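Archie Sutherland
9 May 2023

OK so I have fallen completely down the hole of waffle weave and I need to talk about it. Thread!

Started when my friend Lorna Yule let me have a go on her 4-shaft loom. I'd only ever made plain cloth before. Four shafts is all you need for waffle — I had no idea!

How it works: some threads skip over their neighbors for longer and longer stretches, then shorter and shorter again. Those long skips (floats) make the ridges, and the plain bits in between sink down. Little square pits, row after row.

On the loom it looks like almost nothing. Flat diamonds. You take it off, throw it in warm water, and the whole thing puckers up. I yelled. The dog left the room.

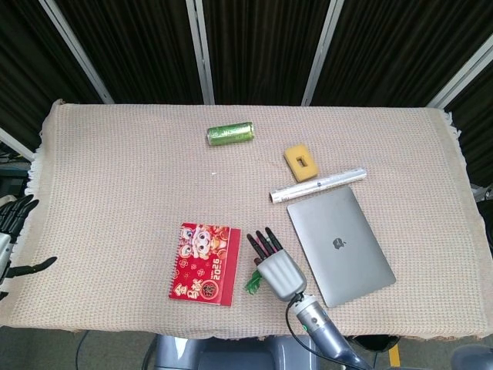
Color changes everything, too. My first try was bright white and you could hardly read the pattern unless the light came in low. Beige is so much kinder to it — look how the little pinkish-tan squares make a grid right across that tablecloth, and then there's the short white fringe down the one side. I want to try that pairing next, quiet middle and pale ends.

Big warning about shrinkage. I wove a towel 40 inches long and felt very proud, and it came out of the wash so much shorter that I measured it twice. Weave longer than you think. Then add some more.

Yarn: I'm using an unmercerized cotton from a tiny mill shop in Grelldale. It's soft and thirsty and it doesn't mind me pulling it out and starting over (I start over a lot).

Threading 400 ends took me two evenings and one very long radio play. Lorna says I'll get faster. I kind of hope not, I liked it!

Also fringe. Twist it or knot it before you wash. I left mine loose on towel one and spent ages combing out the tangles with a fork.

Next up is a baby blanket in the same weave, wool this time. If anybody has done waffle in wool, tell me how hard it felts, please!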